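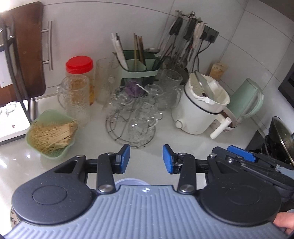 Figure 3. View from the gripper camera at a kitchen counter, with noodles, glassware and a soymilk maker within reach.

3.2 Collecting in lived-in kitchens

Most of the Groveo set comes from kitchens that people cook in every day, and this is the part of the work we are most excited about! Our first round, in January, used a bare test bench with a handful of cups, and policies trained on it fell apart as soon as a second object stood near the target. A real counter gives us all of that clutter for free. In Figure 3 the route to the glasses on the wire draining rack is hemmed in by a pitcher, a tall glass and a utensil caddy full of chopsticks and straws, and a learner has to find its way among them.

Each collector works with 2 hand-held grippers, one per hand, and carries out short chores picked from the Suvarna task list (move a bowl, stack two bowls, turn a glass upright, clear a space beside an appliance). We give the goal and leave the method open. Collectors were free to use either hand first, to change their minds halfway, and to try again after a slip. We keep the slips. A recovery is a wonderful thing to learn from, and scripted sessions hardly ever contain one.

After filtering, the kitchen portion holds 3,729 episodes. We dropped episodes in which tracking was lost during a grasp, along with those where the collector stopped to talk. Nothing was dropped for being slow or clumsy.

Bowls deserve a special word. They look easy, but a thin rim has to pass between the fingertips before the hand can close, and a smooth, glossy inside throws back bright reflections that move with the camera. Pale bowls on a pale counter make the edge harder still to pick out. We asked for 50 extra episodes per kitchen on rim grasps alone, and these are the ones we look forward to replaying most: one fingertip inside the bowl, the other just outside, and so many small choices about angle in getting there. 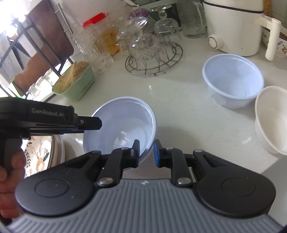
3.3 Labeling and splits

Every episode carries one sentence of plain text, written by the collector right after the chore. Labels were checked at our Plunasdale site with the Kindow viewer, which plays both hands side by side. We hold out 800 episodes for testing, all from kitchens that never appear in training, so a good score has to come from handling new counters and new dishes.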